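Clorberg publishes results of household and shop-floor chore trials

Plirov handling system completes repeat tasks on flat work surfaces; soft goods and mixed clutter remain open problems

13th April

Clorberg today released the results of its second round of chore trials for Plirov, a two-finger handling system intended for light household work and small workshops. The trials covered 579 attempts at 58 separate chores. Plirov finished 295 of the attempts without help from an operator.

An attempt was recorded as finished when the object was in its target position, the fingers were clear of it and no person had touched the machine or the work. Partial results were recorded as failures. A cup placed upright but outside its marked area, for instance, did not count.

WHAT THE TRIALS COVERED

The chores were split between a kitchen bench and a workbench. Kitchen chores included setting out plates, putting lids on storage tubs, wiping a counter and folding small towels. Workbench chores included sorting fasteners, moving cut parts to a tray, clearing offcuts and lining up a part against a pencil line.

Each chore was first performed by a person using a hand-held gripper. Recordings from these sessions were used to train the control software, called Girus. No chore was programmed step by step. The same version of Girus was used throughout the round.

WHERE THE SYSTEM WORKS

Results were best with rigid objects on a flat, clear surface. Moving cut parts to a tray was the most reliable chore in the set. Lids with a simple press fit were also handled well.

Surface appearance had less effect than in the first round. Strong wood grain and pencil marks had previously been mistaken for the edges of thin parts, causing the fingers to close on nothing. Training for this round included more recordings on bare boards and marked boards.

WHERE IT DOES NOT

Towels were folded to an acceptable standard in only a few attempts. Thin washers lying flat could not be picked up dependably. Wiping left streaks when pressure dropped near the end of a stroke. Performance also fell when objects touched or overlapped, a normal condition in most kitchens and nearly every workshop.

Speed is a further limit. On most chores a person working at an easy pace was faster.

"The question we get is whether a machine can do the chores yet," said Mebrat Teshome, head of trials at Clorberg. "It can do a number of them on a bench that has been set up for it. We would not put it in a family kitchen and leave the room."

NEXT STEPS

Clorberg will not offer Plirov for home use on the basis of these results. A shop-floor pilot with Mäkelä, a maker of wooden shelving, will begin in October and will use 5 units on part-moving and bench-clearing work. Staff at the site will be able to stop any unit from the bench.

A third round of trials will follow the pilot. It will use narrower finger tips for flat parts and a revised wiping routine. The chore list will stay the same so that the rounds can be compared. 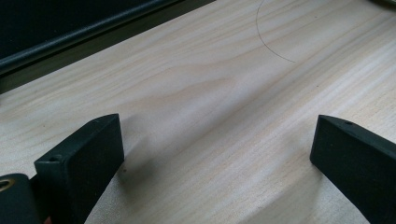
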